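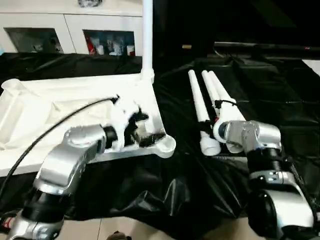

White component and cable held above black sheeting.

Talby Heavy Sheet, black

Polyethylene sheeting for lining benches, bins and shelving where small parts and packing goods are sorted. Supplied on a cardboard core, folded once along its length. Cut with a hooked blade or shears.

Width, opened: 55 inches
Roll length: 31 yards
Finish: gloss, both faces
Color: black only
Core: open at both ends, fits the Zomholm wall bracket

The sheet is not anti-static. For circuit boards and bare electronics, order the Clolov dissipative grade, which is sold by the yard and has its own page.

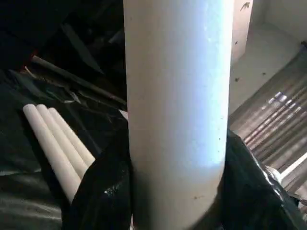
Kamath, Jul 25, 2019

The core has been changed. Rolls shipped from the Kamath warehouse now have a thicker wall and will not slide onto the older bracket pin. An adapter sleeve is packed with every order of 2 rolls or more. Single-roll customers can request one from Rajeshwari Pillai at the parts desk – quote the order number.

Fitting

Let the roll stand indoors overnight before cutting. Allow 10 inches of overhang on each side and clip under the bench edge. Creases from the fold flatten with use but do not disappear. Do not use a heat gun.

Wipe down with a damp cloth and mild soap. Solvent cleaners dull the gloss and leave a tacky surface that holds dust. Replace the sheet when cuts go through to the bench.
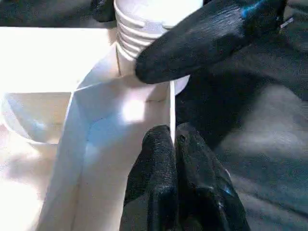
Ribbed white cup and folded paper box.

Ordering

Sold by the full roll. Cut lengths are not returnable. Unopened rolls may be returned within 31 days, carriage paid by the customer. Bracket, clips and blades are listed under Bench Accessories.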